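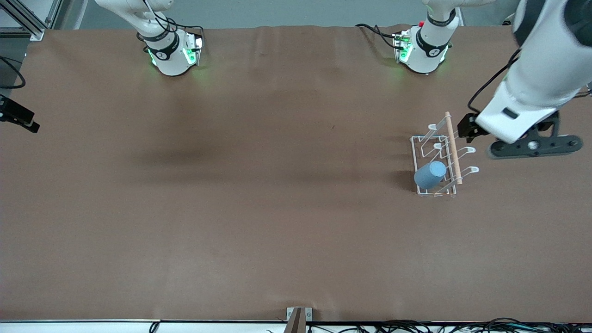

Abb. 1: Abtropfgestell aus weißem Draht auf braunem Papier

Drucken | Per E-Mail senden

Kollside – Abtropfgestelle, Teilbestand Draht

Inhalt
241 Einträge zu Geschirrgestellen aus beschichtetem Draht. Pro Eintrag ein Ordner mit Bildern und einer Datei maße.csv (Angaben in mm).

Felder
- rahmen: Grundform, z. B. rechteckig
- haken: Anzahl und Seite
- oese: offen / geschlossen
- farbe: Farbe der Beschichtung

Hinweise
Haken werden am Ansatz gemessen. Schräg liegende Gestelle nicht entzerren. Einträge ab 300 sind für Raptis reserviert. Besteckkörbe liegen im Teilbestand Lamby.

Kontakt: Zevbridge, Datenpflege | © Kollside | Nach oben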